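Workshop notebook, Metport bench
7/19/22

Natural dyes, second round: weld and madder on the Lūse wool

Well, I finally got a whole quiet day for the dye pots, and since Lindsay has asked me twice now to write things down while I still remember them (she is right, my notes from the first round were three words and a tea stain), I am going to put in everything, even the boring parts.

The wool is the undyed two-ply that Marloes Verschueren brought back from Lūse in the spring. It is lovely stuff, a bit toothy, and it still smells of sheep when you open the bag, which I like more than most people here seem to. I wound it into small skeins and tied each one in 6 places with cotton. Last time I used only 2 ties and spent an entire evening picking a bird's nest apart on the kitchen floor, so the extra ties are staying.

Scouring

Long soak in hot water with a squirt of plain dish soap, no stirring, no fussing. The water went the color of weak coffee, so I changed it and did it again. I used to skip the second wash and I think that was a good part of why the first madder came out so patchy. Toon Koster always said grease was the culprit and I always said it was the tap water. I owe him a pastry.

Mordant

Alum this time, a little cream of tartar, everything dissolved in a jar before it went anywhere near the pot. The scale was behaving again after Pieter put a new battery in it. Brought the pot up very slowly with the skeins already in, held it just under a simmer for an hour, then turned it off and let the whole thing cool overnight with the lid on. I know Hendrik takes his out hot. I have tried it his way and I couldn't tell the difference, but I like coming in the next morning to a cool pot and no scalded fingers, so there we are.

A small thing for whoever uses the big enamel pot next: there is a chip on the inside near the handle, and the bare metal will dull your yellows if it rusts. Please use the stainless one for weld. I have put tape on the enamel pot with DARKS ONLY on it.

The green I am hoping to get out of all this is a good clear one, a proper leaf green with no khaki in it. I can picture it perfectly well, and I have yet to get it out of a pot.
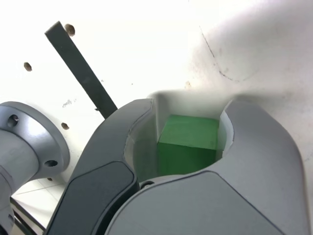
Weld bath

Dried weld from the Avville garden, last year's, stalks and all. I chopped it with the old pruning shears, covered it with warm water and left it to sit before heating. It needs a little chalk to bring the yellow up, and oh, it does come up! One minute it is a dull sort of straw and then you stir in the chalk and it looks like somebody switched a lamp on. I never get tired of that part.

Kept it well below a simmer. The one time it crept up on me I could smell it, that boiled-cabbage smell, and the skein that was in there at the time is noticeably browner than the others. I have labeled it and kept it with the rest so that we have it to compare.

First dip gave a clear strong yellow. Second dip in the same bath was softer, more like butter, and I think I prefer it. The third was hardly worth the gas, although Marloes says she would knit a baby blanket from it, so I have set it aside for her.

Madder bath

I was more careful here than I have ever been in my life. Ground root in an old stocking, tied off, in cool water overnight, then heated so gradually that I got through two pots of tea and most of the Sirkier seed catalog before there was any steam at all. Once madder gets too hot the browns come out of the root and you can say goodbye to your red.

And it is red! A brick sort of red, a warm one, and even all along the skein with none of the pale stripes under the ties that I had last time. I tied them looser, in loose figure eights, and I would recommend that to anybody.

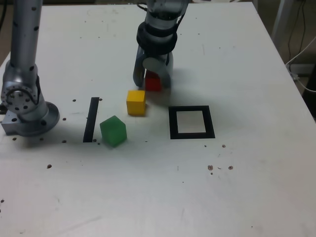 I rinsed the madder skeins until the water ran nearly clear, which took a good deal longer than the weld did, and hung them on the rack by the back window. Please don't move them into the sun, tempting as it is. They want to dry slowly, and I would like to do a fair light test later with half of each skein covered by card.

For the green I still need the indigo vat, and the vat is sulking. It had a coppery skin on it yesterday and none this morning, and the liquid underneath is bluer than I would like. I have warmed it, fed it a bit more fructose and put the blanket back around it. Pieter thinks it needs more lime. I would like to give it until tomorrow before adding anything else, having ruined one in July of last year by being impatient.

Still to do: overdye the butter yellow first and the strong yellow second, a quick dip each, and keep the browner one back in case there is life left in the vat afterward. Order more alum, the tub is nearly empty. Ask Hendrik what he did with the long tongs. Wash the stocking, and please don't throw the madder out, I am drying it on a tray for a second bath.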